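# Furkbridge Mending Notes

A plain text collection of clothing repair notes, one file per garment, that I've been keeping for years and finally cleaned up enough to share.

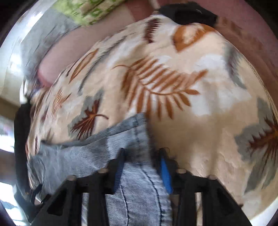
## What's in here

There are 3117 notes in the main folder. Each one is a short text file about one repair: what the garment was, what was wrong with it, what I did, and how I felt about it afterward (I'm a grumpy note taker, so expect some sighing). Denim takes up a huge chunk of the pile, mostly knees, back pockets and that spot on the inner thigh where every pair of jeans eventually gives up. After that come sweaters, work shirts, kids' coats and a strangely large number of oven mitts.

A second folder, `holtden/`, holds 800 notes I typed up from paper cards that came out of the Holtden repair shop when it closed. Those are older and much shorter. One of my favorites just reads "hem, again."

## How a note looks

Every file starts with the same few fields:

- `garment`: everyday words, like jeans or cardigan
- `fabric`: my best guess, or `unknown`
- `damage`: tear, worn patch, moth, seam, zipper, other
- `fix`: darn, patch, restitch, replace, gave up
- `thread`: color and weight if I wrote it down
- `text`: the actual note

The `thread` field is patchy. I used to write things like "the good blue" and assumed I'd remember which one that was. I don't! I left those exactly as they were.

## Getting started

Download the whole thing, unzip it, and open any file in a text editor. There's also a `notes.csv` at the top level with everything in one table, which is what you want if you like sorting and filtering. Version 2 of the table uses commas and quotes properly. If you grabbed the earlier one and your columns slid sideways halfway down, sorry, please get the new one.

## Known problems

86 notes have no `fix` value. Most are garments I set aside and never got back to, and a few are files where I hit save too early. I also spelled "selvage" two different ways for a long time and only fixed it in the table, so search for both if you're using the text files.

The Prikalar wool notes use a different scale for hole size (fingertip, thumb, fist) and I haven't converted them. I kind of like it better than inches.

## Using it

Take whatever you want, for whatever you want. A mention of Furkbridge is nice if you're printing any of it. If you spot a mistake, send me the file name and the line, and I'll fix it in the next batch, usually in February when I'm stuck indoors anyway.

Last updated: February

Related:
- Thoroddsen Button Index
- Holtden Card Scans
- Prikalar Wool Notes

Contact: use the message form | © Furkbridge Mending Notes | Back to top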